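Visit to the Pitedar student robotics day

I went to the open day at the Pitedar training center on 13 May 2026. The drive took 62 minutes and parking was free behind the main building. Sign-in was at a table by the side door, where they handed out a map and a name sticker.

The class rooms are on the second floor. Carol Treloar runs the robotics course and met our group at the stairs. She has 22 students this year, working in teams, and each team picks one household job for its arm to learn. The Givby team chose folding cloth. They told us they had logged 300 tries so far and keep a notebook on all of them, good and bad.

A student drove the arm while another called out how far to move. They go for a corner or a folded edge first, as the flat part of the fabric is hard to pinch. Most of the talk at that station was about how wide to open the fingers before coming down.

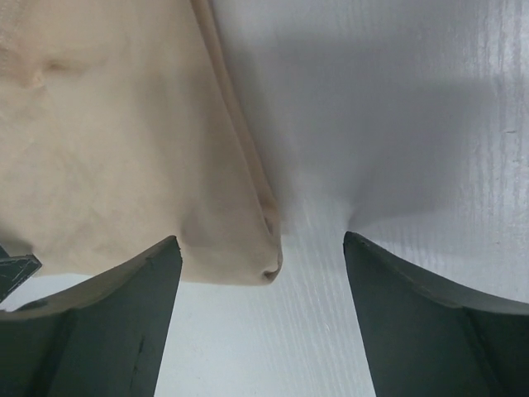
Gripper fingers open near the folded tip of a tan cloth, Givby team.

I asked what gives them the most trouble. The answer was wrinkles. A cloth never lands the same way twice, so the team changes its starting position between tries and writes that down too.

Next door the Trovby team was sorting bottle caps. Their arm was down for repairs when we came by, but they walked us through the code and the wiring - more than I could follow, to be fair. The Ramasamy shop downstairs cuts parts for all the teams, and we got 2 minutes in there before the next group came through.

Coffee was in the lunch room after. The students will show finished projects in July, same building, and sign-up is on the sheet by the side door.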